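The Rangefinder Knows Too Much
By Naa Tsikata
6 July 2025

My laser rangefinder is a Parsa, and it can read a reflective target at 1000 yards. I know this because it says so on the box, on the strap, and again on a sticker I had to peel off the lens. The longest shot I have ever taken at a deer was 166 yards, and I sat there a good while talking myself into it.

I'm not against rangefinders. I own one and I use it. What I object to is the way it has gone from a handy thing in the pocket to a requirement, so that a person who shows up at Clodudach without one gets looked at as if he'd come to hunt with a spoon. Clodudach is woods. You can see 80 paces on a clear morning if you pick your tree well. The deer come out of the laurel close enough to hear you swallow, and at that distance your bullet does not care about the barometric pressure.

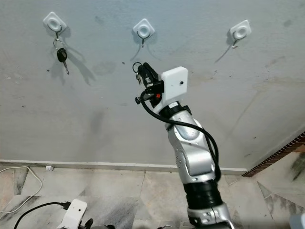
The trouble starts with the menus. Mine has seven modes, one of them for golf, and every one is reached by holding a button for a slightly different amount of time. Last September I missed a very decent chance at a doe while the display asked whether I wanted yards or meters. By the time we had settled on yards she was in neither. My idea of hunting gear is closer to the wall by the door, where there are three plain white hooks and the car key hangs on one of them, and when it's dark and I'm late I can put my hand straight on it. A hook has no second menu. If the Parsa were in charge of that key I'd be standing in the hall at five in the morning, scrolling past golf.

Then there are the batteries. The old-timers I learned from judged distance by eye, and they were wrong fairly often, and they knew it, so they got closer. That was the whole system. If the deer looked too far, it was too far. A number takes that doubt away from you. Give a man "312" in bright red digits and he starts thinking of it as a math problem with antlers.
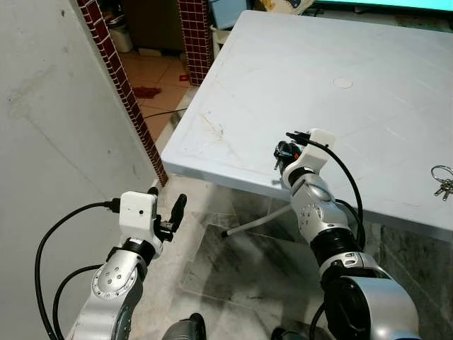
The fellow behind the counter at Bundance disagreed with me on this, at length, while trying to sell me the newer model. It talks to an app called Skedura, where you can log your stand, your wind and your shots. He told me it would make me more ethical. I told him I was already as ethical as I could afford to be. The new one costs more than my first rifle and first truck payment put together, and for that money you could buy 36 boxes of practice ammunition, or at least you could when I still bothered to compare.

And practice is what I'd spend it on. Most of us shoot off a bench, twice a year, with our elbows on a sandbag and a cup of coffee in reach. Then we climb a tree, twist around the trunk in a heavy coat, and wonder where our groups went. The rangefinder can't help with any of that. It will tell you with great precision how far away the thing is that you are going to miss.
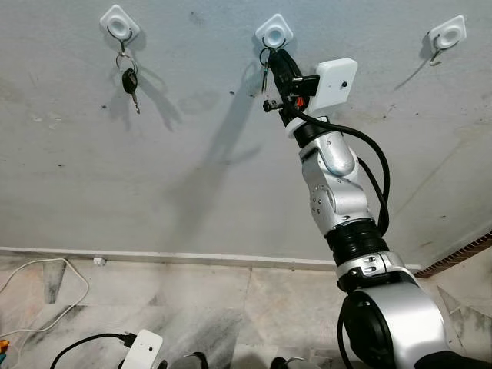 Three hooks, one car key.

What I do now is dull, and I recommend it. Before the season I walk out from the stand with the Parsa and range a stump, a rock and the dead birch, then I write the numbers on a strip of tape and stick it to my stock. After that the device goes in the pack. If a deer is between the stump and the birch, I can shoot. If she's past the birch, I get to watch her, and I've had some of my better mornings that way.

My brother-in-law says this is still using a rangefinder, just with more steps. He may have a point, but he also lost his in the creek.
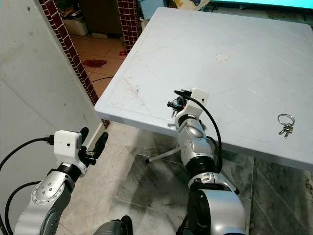
Should a new hunter buy a rangefinder at all?

Borrow one first, for one afternoon, and learn what 100 yards looks like in the woods you hunt. If you hunt open country, go ahead and buy a simple one afterward. If you hunt somewhere like Clodudach, spend the money on ammunition and a safety harness that fits over your coat.

As for the golf mode, I tried it once on my neighbor's mailbox. It suggested I aim a little left.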